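# Enseñar tareas con las manos: preguntas frecuentes del taller Holluvska

Esta página reúne lo que más nos preguntan quienes vienen a grabar demostraciones por primera vez. La mantiene Krisztina Antal, y si echas algo en falta, escríbele: ¡las mejores preguntas de la lista llegaron así!

### ¿Hace falta saber programar?

No. Para grabar una demostración basta con mover el brazo y tener paciencia. Quien ha montado muebles, arreglado bicicletas o cambiado la memoria de un portátil suele cogerle el punto enseguida, y es una maravilla verlo. La parte de código (limpiar los datos, entrenar, volver a probar) la lleva el equipo de Csenge Virág, pero puedes quedarte a mirar siempre que quieras.

### ¿Qué diferencia hay entre guiar el brazo a mano y teleoperarlo?

Al guiarlo a mano agarras el propio brazo y lo llevas por el recorrido. Es muy intuitivo y sirve de sobra para aprender posiciones: dónde acercarse, a qué altura parar, por qué lado entrar. Con el control remoto te sientas en el puesto Flornik y manejas un mando articulado que el brazo va copiando. Cuesta un poco más al principio, pero tus manos quedan fuera del recorrido de la pinza y las cámaras lo ven todo mucho mejor. Casi todo lo que grabamos hoy va por esta segunda vía.

### ¿Por qué ordenadores de sobremesa?

¡Porque tienen de todo! Cables blandos que se cruzan, pestañas que hay que apretar, conectores que solo entran en un sentido y rincones donde la pinza cabe por muy poco. Una tarea de recoger cubos se aprende deprisa y se queda pequeña igual de deprisa. En una torre abierta siempre queda algo por enseñar, y además las piezas son baratas y fáciles de reponer.
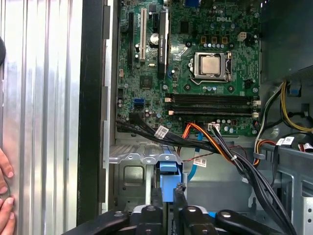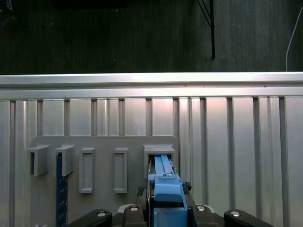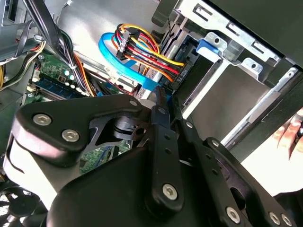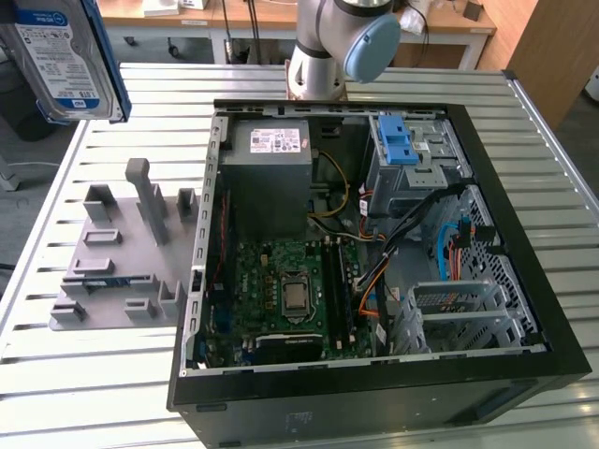

*Trabajo con la torre abierta; en la segunda imagen, la placa gris de soportes y la pieza azul en su ranura.*

### ¿Cuántas demostraciones se necesitan?

Depende muchísimo de la tarea. Para la serie Hoditz, que es la de componentes internos, llevamos 457 grabadas, de las que 352 han pasado la revisión. Las demás no se tiran: sirven para estudiar en qué momentos dudamos las personas, que es un tema fascinante por sí solo. Si vienes una tarde, lo normal es que salgas con 21 intentos hechos y unas ganas tremendas de repetir.

### ¿Qué pasa si me equivoco a mitad de una grabación?

Sigue. Si se te escapa una pieza y la recuperas con naturalidad, esa demostración puede valer oro, porque el modelo también necesita ver cómo se corrige un fallo. Solo pedimos parar en tres casos:

- un cable se ha enganchado y tira de la placa;
- hay una mano en el recorrido de la pinza;
- el brazo hace algo que no le has pedido.

El botón rojo del puesto lo detiene todo. Púlsalo sin vergüenza.

### ¿Para qué sirve la cámara de la muñeca si ya hay otra fija?

La fija da el conjunto: dónde está la torre, cómo llega el brazo, qué queda alrededor. La de la muñeca enseña los últimos centímetros, justo donde se decide si una pieza entra o no. El truco que más ayuda al teleoperar es mirar la vista general durante el acercamiento y pasar a la de la muñeca cuando la pinza ya está cerca. Al tercer o cuarto intento el cambio sale solo.

### ¿Se puede meter la mano dentro del área de trabajo?

Entre grabaciones y con el brazo detenido, sí, para recolocar piezas. Durante una demostración, solo si el guion de la tarea lo prevé (por ejemplo, para sujetar la caja) y con el operador avisado. Ponte de acuerdo con él en voz alta antes de empezar.

### ¿Siempre hay que colocar las cosas en el mismo sitio?

¡Al contrario! Gira un poco la torre, mueve los cables, cambia el orden de las piezas en los soportes. Si todas las demostraciones parten de la misma postura, el modelo se aprende la postura. La hoja Dudás, que cuelga junto al puesto, propone variaciones para cada tarea, aunque agradecemos las que se te ocurran a ti. Apúntalas al margen.

### ¿Podré ver al robot haciendo lo que le enseñé?

Sí, y es el mejor momento de todos. Las pruebas de la serie Hoditz se hacen a final de mes y están abiertas a cualquiera que haya grabado. La próxima tanda es en marzo, a las 17:00. A veces el brazo se acerca a un conector con el mismo rodeo que hace una persona concreta del grupo, y la sala entera lo reconoce.

### ¿Cómo me apunto?

En la hoja de turnos de la entrada o escribiendo a Krisztina. Ven con mangas ajustadas y sin pulseras. Si es tu primera vez, llega con un cuarto de hora de margen para ajustar el asiento y el mando a tu altura.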